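Section 4: Recording Your First Song with the Bemlow Desktop Recorder

Last updated 7/17/25

By now you should have the recorder out of its carton, plugged into the wall, and sitting somewhere it won't get knocked. If you haven't read Section 3 yet, please go back and do that first, as it covers connecting the recorder to your computer and we won't repeat it. Everyone else, come on in -- this is the part where you get to make some noise!

Before you start

Give the recorder a couple of minutes to warm up. The preamps inside are the same Qaisi circuit we used in our older rack units, and they settle down nicely if you leave them be. While you wait, tune your instrument. We know you know this, but we have all recorded a lovely first take on a guitar that was a little flat, and it's no fun at all to find out at the end of the evening.

Setting up a new song

1. Press SONG, then NEW. The display will offer you a name such as "Song 01". You can turn the big wheel to spell out something better, or just press OK and rename it later.

2. Choose a tempo. The recorder starts every new song at 100 beats per minute, which suits a gentle pop tune and not much else, so do change it if you need to. Tapping the TEMPO button in time with your foot works well. 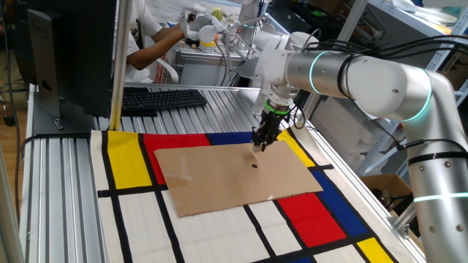 If you'd rather play freely, hold TEMPO until the word FREE appears. You can still record as many tracks as you like this way, but the loop and count-in features will be grayed out until you set a tempo again.

3. Plug your microphone into input 1. If it is a condenser microphone, switch on phantom power after the cable is in, with your headphones turned all the way down.

CAUTION: Never switch on phantom power with an old ribbon microphone connected. Some of them can be damaged by it, and they are expensive to mend.

4. Sing or play the loudest part of your song, and turn the GAIN knob until the meter sits comfortably in the green with a flicker of yellow now and then. People nearly always perform louder once the recording starts, so leave yourself a bit of room.

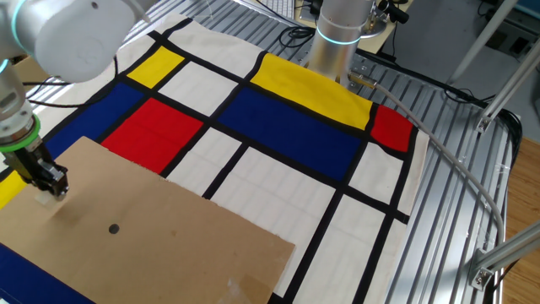
5. Press the red REC button once to arm the track and again to begin. You'll hear a count-in of 2 bars, and then you're off.

6. Press STOP when you've finished. Let the last note ring away completely before you do -- it's very tempting to reach for the button early, and a chopped-off ending is hard to fix afterward.

NOTE: A song can hold up to 37 takes for each track. When the list is full, the recorder will ask which take you'd like to let go. It never deletes one without asking.

Adding some room sound

Press FX and turn the wheel to pick a reverb. There are plenty to try, but we'd suggest starting with Nasby, a small wooden hall that flatters voices and acoustic guitars. Ulow is much bigger and darker. It is wonderful on slow piano pieces and a bit of a swamp on anything quick, so keep the LEVEL low at first and bring it up a touch at a time. The reverb is only added on playback, so you can change your mind as often as you please.
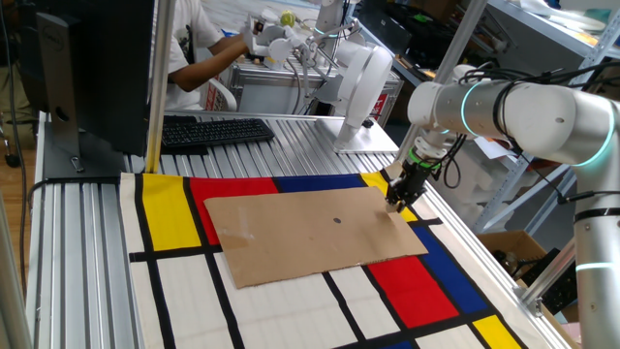
Saving your work

The recorder saves each take as you press STOP, but your mixer settings are only saved when you press SONG and then SAVE. Please get into the habit of doing this before you switch off. The internal memory holds around 540 minutes of mono audio, and the MEMORY page in the SONG menu shows how much you have left. To move finished songs to your computer, see Section 5.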